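十月了，楼下公告栏又换了一批纸，我照例端着咖啡站那儿看了半天，结果看到一条值得写的：Hurkolik 街的公共工坊要延长开放时间了！从这个月起，每周四晚上开到九点半，以前是六点一到就锁门，上班的人基本没戏。

我去年办过一张卡，办完只去了两次，原因就是赶不上。下班、坐车、换衣服，到门口刚好看见人家在拉卷帘门。所以这回一看到通知，我当场就给工坊打了电话，接电话的是 Zarmeena Farooqui，她管排班，语速很快，背景里还有砂轮的声音，我让她重复了三遍才听清价格。

价格是这样的：单次晚场 21 元，材料另算；年卡 392 元，白天晚上通用。年卡比去年贵了一点，我翻了旧收据，去年是 350 多，具体零头被茶水泡糊了。学生和六十五岁以上的居民单次减 7 元，带证件就行，复印件不收（这条她强调了两次，估计之前有人为这个吵过）。

## 为什么偏偏是周四

我问了，答案挺实在：周一到周三晚上场地租给了合唱团和一个会计培训班，周五没人愿意值班，周末白天本来就开。剩下的就只有周四。

合唱团那边倒是有点意见。Areti Lazaridis 是团里的女低音，我们住同一栋楼，电梯里碰见她，她说原来周四偶尔能借场地加练，尤其是年底演出之前，现在没了。“他们锯木头我们唱巴赫，也不是不能一起，就是谁也听不见谁。”她说团里正在问 Otard 小学能不能借音乐教室，学校还没回话。要是哪位读者家里有大客厅又不怕吵，可以去找她，我是认真的。

工坊这次还顺手调了一下课程。原来的“木工入门”拆成了两门，一门讲选料和打磨，一门讲榫接，各上四次课，都排在晚场。老师是 Ji-hoon Jin，以前在 Choi 家具店干活，店关了以后就一直在外面接散活。他的课我蹭过半节，讲木头纹理能讲四十分钟，中间不喝水。我问他新课第一次讲什么，他说先让大家摸板子，顺着摸一遍，横着摸一遍，摸完再谈工具。

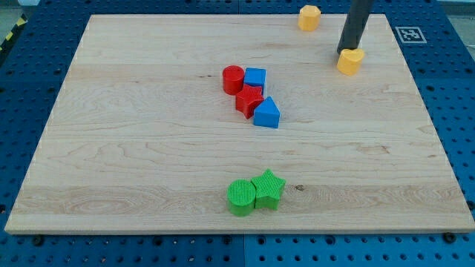

*浅色枫木色木板，表面纹理细，带几处小节疤。*

报名方面有几件事要提醒。名额不多，两门课可以分开报，但榫接那门要求至少会用手锯，不会的话 Jin 师傅会劝你先上前一门，他劝人的方式比较直接，心理要有准备。报名在工坊前台，也可以打电话，网上那个表格我试了，填到最后一页提交不了，换了浏览器也一样。Farooqui 说她知道，在修，什么时候修好她没讲。

另外，晚场不开放喷漆间，通风机噪音太大，后面那排住户去年投诉过。要上漆的请周末白天去。大型台锯晚上八点以后也停，手工具可以一直用到关门。自己带的材料要登记，登记本在进门右手边，用圆珠笔写，别用铅笔。

## 钱从哪来

多开的这几个小时，值班、电费、保险都要钱。工坊这次拿到了 Grultby 社区基金的一笔补贴，金额没公布，我问了，对方笑了笑就岔开了话题。能确定的是补贴只管到明年春天，之后还开不开，要看晚场有多少人来。

Maham Qureshi 在工坊隔壁开面馆，对这事最积极。她已经决定周四晚上多留一个厨师，凭工坊当天的票根，牛肉面送一个煎蛋。我问她是不是听到什么内部消息，觉得人会很多，她说没有，就是以前六点以后这条街黑乎乎的，多一家亮灯的总是好事。顺便说一句，她家的辣油换了做法，比以前香，也比以前辣，嘴上有口子的别点。

街上的停车还是老样子，路边总共没几个位子，后面的停车场有 200 个车位，晚上七点以后免费，不过入口那盏灯坏了快一个月了，走路小心点，那儿有个台阶。坐公交的话在 Otard 小学站下，往回走两个路口。末班车比工坊关门晚一点，磨蹭的人自己算好时间。

我打算这周四就去，先把那个做了一半的鞋架弄完。它在工坊的储物架上躺了大半年，我打电话的时候顺嘴问了一句还在不在，Farooqui 去看了，在，上面压着别人的两把椅子。存放超过一年的东西工坊会清掉，十一月开始贴条子，名字写得不清楚的优先清。有东西放在那儿的赶紧去认领吧。

工坊前台电话贴在大门玻璃上，白天十点以后有人接，中午那一个小时基本没人。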